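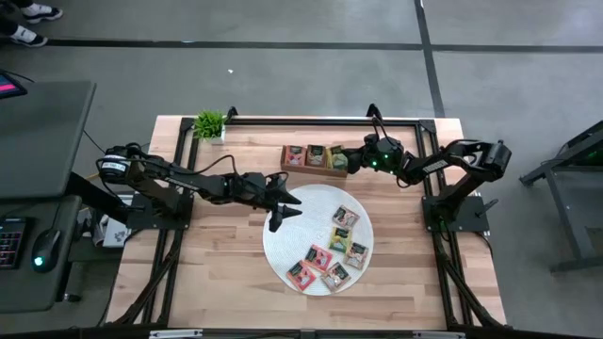
Notebook > Dye bench > Madder

April, a little after 3 in the afternoon

Third go at the madder bath and I think I finally like a red! Backing up a bit for whoever reads this after me. The Fakovari root (the coarse stuff in the paper sack) went into a cold soak last night, 343 g dry, and I poured off the first water this morning because it was mostly yellow-brown. Kamran Kermani says pouring it off is a waste and he uses it for linings. Fine, it's in the jar with the green lid, Kamran, come and get it.

Skeins are the Naseri wool, 865 g altogether, mordanted with alum at the usual strength. I did not add cream of tartar this time. Last batch had it and came out kind of salmon, and I've been blaming the tartar ever since, possibly unfairly.

Brought the pot up very slowly. I kept it at 65 C on the dial thermometer and never let it past 70, which meant standing there like a hawk (the hot plate overshoots something awful, you set it low and it just goes anyway). Stirred every so often with the dowel. Wool went in damp and took color right away, orange first, then by the second hour a proper brick red. 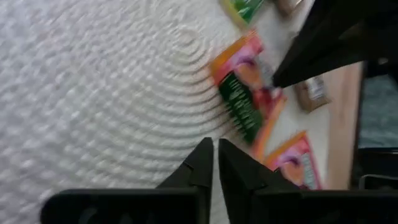

Two of the skeins came out blotchy near the ties. I'd tied them too tight again, so figure-eights next time, loose ones, with the cotton string and not the nylon. The rest look even to me, at least under the window. Under the bench lamp everything looks brown, so I'm not judging anything till tomorrow.

Also tried a pinch of chalk in the small pot, 7 g, with one mini skein. Noticeably bluer red! Our tap water is pretty soft so that makes sense. Want to try it in the big pot when the Idard order shows up, along with more alum, we're nearly out.

Bath isn't exhausted. Leaving it covered overnight with one more skein in it, the gray Zisance, just to see. Please don't dump the pot.

Filed under: natural dyes, wool, reds
3 comments | 7 shares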